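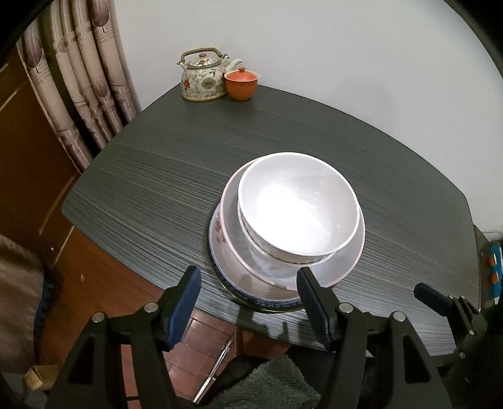
Reet Kütt

Blog > Music > Condance

The second Condance record is finished. Deividas sent me the last master on Thursday night and I listened to it twice in the kitchen and once in the car, and I don't want to change anything, so we're calling it done. It comes out in the spring. I don't have a day yet.

A few people have asked why it took so long when the first one was out within a year of us starting. The short answer is that we recorded it twice.

The first time was at Venckus, where we did the debut. It's a good room and I would go back there. We booked four days, went in with 13 songs and tried to get all of them down with the full band playing together. We got them all down. When I listened back a week later I thought the playing was fine and the songs were too fast. Every one of them was a little faster than it should have been. I think we had played them live so much that we'd forgotten what they were like in the first place. If you play a song in a bar on a Friday you push it, and after 15 shows the pushed version is the song.

Deividas Lukoševičius, who plays drums and also mixed both albums, didn't agree at first. He thought I was hearing my own singing and blaming the tempo. He was partly right about that. My voice on those takes is tired. But then he slowed one of the rough mixes down on his computer, only by a few beats a minute, and sent it to me without saying what he'd done, and I wrote back asking which take it was. That settled it.

We couldn't pay for Venckus a second time, so the rest was done at Koltasitz. If you've seen us play there you know the place. The upstairs room is smaller than the one we perform in, and it has carpet and a low ceiling. The drums sound dry in there. I was worried about that and now I like it more than anything else on the record. The snare on "Salt Road" is just a snare. There's no reverb on it at all.

What we did differently:

We recorded guitar and voice first, alone, with no click. Deividas then played drums to that. Most people will tell you to do it the other way around, and I can see why, because it was hard on him. I speed up into choruses and slow down coming out of them, and he had to learn each song with its particular bumps. He did one song a night, mostly. Bass went on after that, and then the keyboard parts, which I kept short.

We also dropped songs. Three of the ones from Venckus are gone. One of them, "Eleven Months," is a song people ask for, so I'm sorry about that, but it sounded like it belonged to the debut and I couldn't find a place for it. We may put it out by itself. The Venckus version is the only version there is.

The running order took longer than I'd like to admit. I wanted to open with the slow one and Deividas wanted it last. We went back and forth by text for most of January. In the end it's at the start of side two, where neither of us had thought of putting it, and I think it works well there.

On the business side, Mavex is handling the digital release again. I had no trouble with them last time. The forms were long and the payments came when they were supposed to. They weren't big payments. The first album cost us 3,000 to make, everything included, and it has earned most of that back, more from selling copies at the table after shows than from streaming. So we'll be selling them at the table again. It will be vinyl and downloads. No CDs this time, sorry. I still have two boxes of the last ones in the hall closet and I have to move them to get to the vacuum.

We're playing the whole album through at Koltasitz on Sat 8 February, in order, downstairs. Doors are at seven and we're on first, so please don't come at nine. It will be the two of us plus Marta on bass. I'm a bit nervous about playing it at the right speed — we've been practicing with a metronome light on the floor where I can see it, and I still rush "Ferry Wages" every single time.

Test pressings are supposed to get to us after that. I'll write again when I've heard one. If you ordered a shirt in December and haven't gotten it, send me an email, I think I mixed up two of the addresses.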